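Prallarlow Field Notes: Data Card

Hello, and thanks for stopping by! Prallarlow is a collection of written notes on hunting gear, mostly shotgun chokes and the loads people run through them, gathered from pattern boards at the Lasell and Brullum ranges. We started it in February with a shoebox full of index cards, and it has grown quite a bit from there.

The current release has 383 entries from 7 range days. Each entry gives the gauge, the choke, the shell, the distance to the board and whatever the shooter cared to write down afterward (some folks wrote a whole paragraph, bless them, and some just wrote "high").
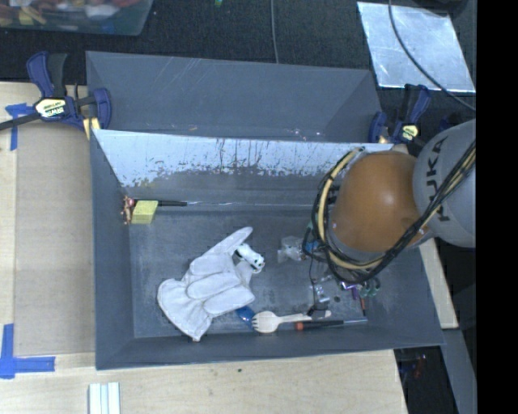 Distances are in yards and were paced off at Brullum but taped at Lasell, so please be a little careful if you compare the two. Blank fields mean the card was blank. We left the spelling alone too, apart from shell names.

There are 2 files. The one called bravo holds the cleaned entries, and the other holds the cards just as they were typed in. If you only want turkey loads, filter on the column named season.

Last updated 2019-05-17. Corrections are always welcome, and please include the card number when you write.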